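Is the Brikgate two-arm bench kit worth it for a small packing shop?
Posted in Automation and Small Machines

Marcelle Riviere
We're a mail-order business with a packing room that handles more than 300 small orders on a busy day. I have been looking at the two-arm bench kit from Brikgate. The sales page says it can be taught to stack and unstack small containers without any programming. The price is manageable, but the support plan is extra and they want a year up front.

I would like to hear from people who have used one. How long does setup take, and does the support plan matter? I have one person here who is handy with computers but has never worked with robots. We would want it running by January.

Didier Aubert
Depends on your budget. My brother-in-law's company looked at arms a few years ago and went with a conveyor instead. I'd get a quote for a conveyor.

Taras Kravchuk
We have had the kit at Sellelent for 13 weeks, so I can give you some numbers.

Mounting the arms took one afternoon. Getting both of them calibrated took 4 days, mostly because I skipped the page about tightening the base clamps before running the routine. Do that first. The manual was updated on 2nd September and the newer version puts it near the front, so make sure you have that one.

Teaching works by example. You move the arms through the job, save it, and repeat. Brikgate suggests a few dozen repeats per task. We needed more for anything with thin walls, where the grippers have to come in from both sides at the same height. Change your containers later and you should expect to teach at least part of it again – a new rim shape was enough to throw ours off.
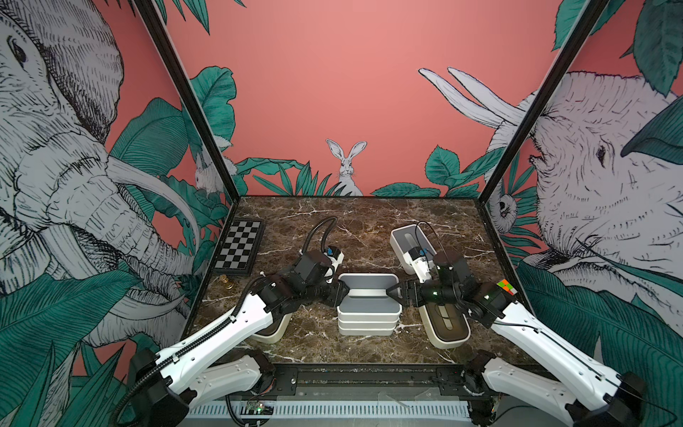 Speed is the weak point. A person is faster at this and will be for a while. What we get out of it is that it can keep sorting returns trays while we do something else, and I still check on it often.

On the support plan, I would pay for it the first year. I opened ticket 1352 over a wrist cable that kept pulling, and they had a longer one in the mail the next morning. I don't plan to renew.

Marcelle Riviere
Thank you, Taras. Did you buy the spare gripper fingers with it or wait?

Taras Kravchuk
Waited. We haven't needed them yet – they can be ordered separately.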